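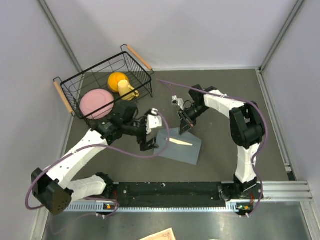
Jevia Dish Basket, Black Wire

Item 991. Back in stock since Friday — limited run, grab one while they last.

Open wire basket for drying plates and bowls by the sink. Light wooden handles at both ends so you can lift the whole thing, load and all, over to the cupboard. Thick top rim. Gridded base, so water runs straight thru and doesn't pool under your plates.

Good for small kitchens, rentals, campers. Not great for big stock pots, get the Milach rack for those.

Care
Wipe down after use. Do not soak the handles. Bit of mineral oil every couple months keeps the wood from going gray. No dishwasher, please — we get alot of emails about this.

In the box
Basket, 2 spare handle screws, care card. Drip tray sold seperately (see Rirken tray, fits underneath).

Shipping
Orders in before noon go out same day. Flat rate, free over $200. Returns within 20 days, unused, original box.

Trade orders
Cafes and rental hosts, write to Khrystyna Dovhaniuk for case pricing. Spare parts go thru Stepan Ivanyshyn.

Next batch: January. White version also coming, no price yet.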